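Jellwood Birth and Baby Keepsake Journal

Cloth-bound, lay-flat, 341 pages
By Morfudd Trevor for Yorath Paper Goods, Dudthorpe

In stock. Posted from Dudthorpe, usually the next working day if you order before 2pm.

I started the first Jellwood at my mother-in-law's kitchen table with a baby asleep across my knees and a pen that kept running out. I'd been given two baby books by then (both very kind presents) and I couldn't get on with either of them. One had a whole double page for the christening and four lines for the birth. Four lines! My labour went on from a Chinese takeaway one evening to the tea trolley the next afternoon, and I wanted to get all of it down before it went soft at the edges, the way these things do when you're not sleeping.

So the Jellwood begins with the birth story, and it gives you plenty of room for it. There are 86 pages set aside for that part alone, lightly lined, with a small prompt at the foot of each one in grey. You can follow the prompts or write straight over the top of them. Some people use them all and some go off on their own after the second page, and I've seen lovely books done both ways. There's a section for whoever was with you as well, so that your partner, your mum or your friend can put down their side of it. Huw Landeg, who does our binding, filled his in while his wife was still on the ward, and his version and hers disagree about nearly everything, including who was driving.

After that come the first weeks, then the months up to the second birthday, and then a long run of plain pages for the things they say once they can talk. That last part is the one customers write to us about. If you've a child who asks questions about how they were born (mine asked in the queue at the post office), do write the conversation down the same evening, word for word if you can manage it. You think you'll remember and you only half do.

What's inside

Birth story pages, lined, with prompts
Pages for a birth partner
First weeks, feeding and sleeping notes, very relaxed, no charts
Month by month to age two
Things They Said, plain pages
Pocket inside the back cover for hospital bands, cards and scan pictures
Two ribbon markers, one cream and one green

The paper and the cover

The paper is called Brasex and it's a cream, uncoated sheet with a little bit of tooth to it. Fountain pen is fine if you let it dry before you turn over. Felt tips will show through, so if an older brother or sister wants to draw the new baby, give them one of the loose sheets tucked in the pocket and stick it in afterwards with a dab of glue. The cover is a washed cotton cloth over board and will take a wipe with a damp flannel, though please don't soak it.

The spine is sewn, so the book opens flat and stays there, even at the very first page. I was stubborn about this. You will very likely be writing with one hand.

Choosing your cloth

We do the Jellwood in oatmeal, moss, a soft brick red and plain navy. You can also send us a piece of your own fabric and Huw will bind the book in that for an extra charge. We've had curtains, a dressing gown, a grandad's pyjama top and any number of shirts. Cotton and linen work best. Anything stretchy is a trial, so ask first. Please wash and dry it before posting, and leave the cutting to us.

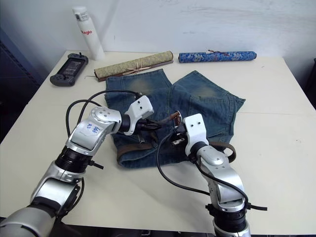

Blue denim jeans, folded on a white tabletop.

Denim does very well if it isn't too thick, and one leg from an adult pair is normally enough. Heavy side seams can't go over the spine, but a back pocket can sometimes be kept for the front cover if you tell us when you order.

Own-fabric books take longer, generally three weeks, and a bit more if you catch us in March, when we do the big spring print run of 1000 copies and there's paper on every chair. The stock colours aren't affected.

Size and weight

A little larger than a paperback novel and a good deal fatter. It weighs up to 600 grams with the pocket full, so perhaps not one for the hospital bag unless somebody else is carrying it.

Engraving and names

We can stamp a first name or initials on the front in gold or blind (that's without colour, just pressed in). Plenty of people order before the baby arrives and aren't sure of the name yet, or are sure and then change their minds at the last minute. Leave it blank, send the book back to us whenever you're ready, and we'll stamp it then. You only pay the postage.

Returns

Unused books in stock colours can come back within thirty days. We can't take back stamped books or own-fabric ones unless we've made a mistake, in which case drop me a line and I'll put it right.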